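Imprimer | Envoyer par e-mail

Deux bras dans l'atelier du fond

Lucero Restrepo répare des machines à coudre industrielles le jour. Le soir, dans un atelier partagé de Hineder, elle apprend à deux bras robotisés à ranger des sachets. Le projet s'appelle Kuris et il occupe une bonne partie de ses soirées depuis l'hiver dernier.

L'atelier Garnora se trouve derrière une ancienne imprimerie. On y entre par la cour, on longe la scie à ruban et les casiers de visserie, et le poste de Lucero est tout au bout, contre le mur qui ne donne sur rien. Elle y arrive en général vers 19 heures. 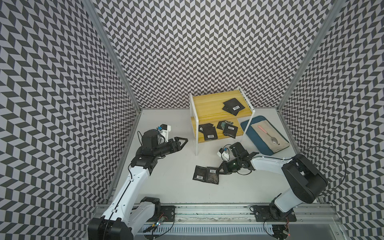
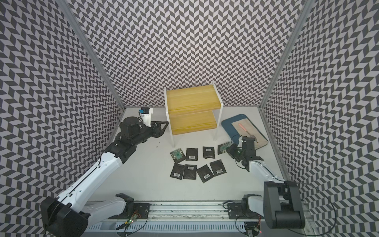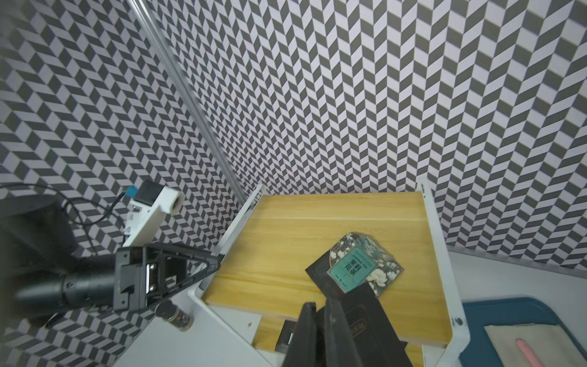
Le poste Kuris à l'atelier Garnora, avec ses parois à chevrons et l'étagère à deux niveaux dans son cadre blanc.

« Au départ je voulais un seul bras, raconte-t-elle. Un bras qui me passe les pièces pendant que j'ai les deux mains dans une machine. » Le premier montage a tenu sur un coin d'établi, vissé sur une chute de panneau. Il attrapait une bobine de fil une fois sur trois. Le reste du temps, il la poussait jusqu'au bord et elle tombait.

Elle l'a démonté, a récupéré les moteurs et a recommencé avec deux bras. Un sachet souple ne se prend pas comme une bobine. Il glisse, il se plie, il colle à celui du dessous. Avec deux pinces, on peut en tenir un bord pendant que l'autre côté se dégage. Sur une seule pince, il faut viser juste du premier coup.

Les bras sont montés sur un long rail d'aluminium, à l'avant du plan de travail, chacun sur sa plaque noire. C'est la partie dont elle est la plus contente et celle qui lui a pris le plus de temps. Il fallait que les deux embases soient au même niveau. Elle a passé plusieurs soirées avec des cales et un comparateur emprunté au coin mécanique, puis elle a tout repris après s'être aperçue que la table elle-même penchait.

Le rail est aussi ce qui s'encrasse le plus vite. Sur la deuxième photo, on voit les saletés accumulées dans la gorge. À Garnora, on ponce, on perce et on coupe à quelques mètres de là, et la poussière va où elle veut. Lucero passe l'aspirateur quand elle y pense. Elle a aussi demandé à changer de place avec le poste de soudure, sans succès pour le moment.

Apprendre par l'exemple

Kuris n'est pas programmé geste par geste. Lucero pilote les bras à distance à l'aide d'une seconde paire, plus légère, sans moteurs puissants, qu'elle tient dans les mains. Les bras du poste reproduisent ses mouvements. Pendant ce temps, l'ordinateur enregistre les positions des articulations et les images des caméras, dont une à chaque poignet. Quand il y a assez d'essais, un modèle est entraîné dessus et tente de refaire le geste tout seul.

Elle a enregistré 383 essais pour le rangement des sachets. Elle en a jeté une partie : ceux où elle avait hésité, ceux où elle avait repris la même prise à deux ou trois reprises, et toute une soirée pendant laquelle la caméra du poignet gauche s'était desserrée sans qu'elle le remarque. « Si j'hésite, il hésite. Il a copié mes mauvaises habitudes avant les bonnes. »

Le geste lui-même est simple à décrire. Les sachets noirs à étiquette code-barres partent du sol du poste et doivent finir sur l'étagère, l'étiquette visible. Les variantes viennent ensuite : les sachets en pile, les sachets éparpillés, les sachets à côté de petites cartes électroniques qu'il ne faut pas écraser. Elle glisse parfois dans l'exercice un objet qui n'a rien à voir, comme le petit paquet de thé au jasmin de la troisième photo. Le modèle des débuts s'arrêtait net devant tout ce qu'il ne connaissait pas, la pince ouverte, et il fallait le relancer à la main.

Le plateau bleu, avec son linge beige, sert à une autre série qu'elle a commencée en avril et qu'elle reprend de temps en temps. Elle laisse les objets en place même quand ils ne servent pas. Un modèle entraîné sur un plan de travail toujours vide, explique-t-elle, se trompe dès qu'on pose quelque chose dans un coin.

Les chevrons

Les visiteurs posent presque tous la même question, celle des murs. Les trois côtés du poste sont couverts d'un motif noir et blanc en chevrons, assez serré, que certains trouvent pénible à regarder longtemps. L'idée est venue d'un autre membre de l'atelier, qui fait de la photo de petits objets. Avant, le fond était un drap gris tendu sur des tasseaux. Il bougeait dès qu'on ouvrait la porte de la cour.

Avec un motif régulier, les caméras ont beaucoup de points auxquels se raccrocher, et Lucero s'en sert pour vérifier qu'elles n'ont pas changé d'orientation d'un soir à l'autre. Elle superpose l'image du jour à une image de référence. Si les chevrons ne tombent pas au même endroit, elle resserre le support et recommence. L'opération prend deux minutes et lui a évité de perdre d'autres soirées.

Les montants aux angles sont des profilés d'aluminium. Elle avait d'abord prévu des tasseaux en bois, moins chers, mais une structure en profilés se rallonge et se démonte plus facilement, et elle sait que l'atelier peut lui demander de libérer la place. Elle a calculé qu'il lui faudrait une soirée pour tout remettre en caisse.

Ce que ça coûte

Lucero tient ses comptes dans un cahier à spirale, au crayon. Au dernier relevé, elle en était à 931 euros, sans compter l'ordinateur, qu'elle avait déjà, ni la cotisation à l'atelier. Le plus gros poste est celui des moteurs. Les profilés viennent en partie d'un lot de chutes acheté chez Khasawneh, un négociant de la zone artisanale qui les vend au poids quand ils sont trop courts pour ses clients habituels. Il faut fouiller, et les longueurs ne sont jamais celles qu'on voudrait.

Elle a grillé deux moteurs. Le premier par une inversion de câble, le second parce que la pince forçait contre le plan de travail et que rien dans le logiciel ne limitait l'effort. Elle a ajouté une limite le lendemain. Depuis, le bras s'arrête quand il rencontre une résistance anormale, quelquefois aussi quand il n'y en a pas.

Les câbles restent son principal souci. Ceux des caméras passent en boucle au-dessus des poignets et doivent être assez longs pour suivre tous les mouvements, mais assez courts pour ne pas accrocher l'étagère. Elle a essayé de les plaquer le long des bras avec des colliers. Un collier trop serré, et l'image se coupait à chaque rotation. Elle est revenue aux boucles.

Le mercredi

Le mercredi soir, l'atelier est ouvert aux curieux. Des gens passent, regardent cinq minutes, demandent si ça pourrait plier le linge. Lucero répond que non. Quelques-uns restent et prennent les commandes. Les enfants s'en sortent bien, mieux que les adultes en général, qui regardent leurs mains alors qu'il faut regarder les pinces. Elle n'enregistre pas ces séances-là.

Un soir, une retraitée de l'imprimerie d'à côté a rangé toute une pile du premier coup, sans en faire tomber un. Elle avait trié du papier pendant des années. Lucero lui a demandé de revenir et l'a enregistrée, avec son accord, pendant 20 essais. Sa manière de faire était différente : elle poussait le sachet contre celui d'à côté pour en soulever le bord, puis le prenait par le dessus. Le modèle suivant a repris ce geste dans certains cas, surtout quand les sachets se chevauchent.

Les résultats restent inégaux. Quand les sachets sont bien séparés, le rangement aboutit la plupart du temps. En pile, c'est moins bon : les pinces en prennent parfois deux ensemble, et le modèle ne s'en rend pas compte. L'étage du haut pose moins de difficultés que celui du bas, où le poignet a peu de place pour passer. Elle envisage d'incliner davantage la prise, ce qui l'obligerait à refaire une partie des enregistrements.

Elle n'a pas l'intention d'en vendre quoi que ce soit. On lui a proposé de présenter Kuris dans un salon régional ; elle a décliné parce qu'il aurait fallu transporter le rail et refaire tous les réglages sur place. Les plans des plaques et des supports de caméra sont dans un classeur à l'entrée de l'atelier, et ceux qui veulent les recopier peuvent le faire. Un couple de Hineder a commencé un montage à un seul bras dans son garage. Ils en sont au câblage.

Quant au projet initial, le bras qui passe les pièces, il est toujours sur la liste. Lucero a mesuré l'espace disponible dans son atelier de réparation, entre la presse et la fenêtre. Il manque quatre centimètres. Elle pense déplacer la presse cet été, si elle trouve quelqu'un pour l'aider à la porter.

Atelier Garnora, Hineder. Ouvert aux visiteurs le mercredi à partir de 19 heures, entrée par la cour.

Imprimer cet article | Envoyer à un ami par e-mail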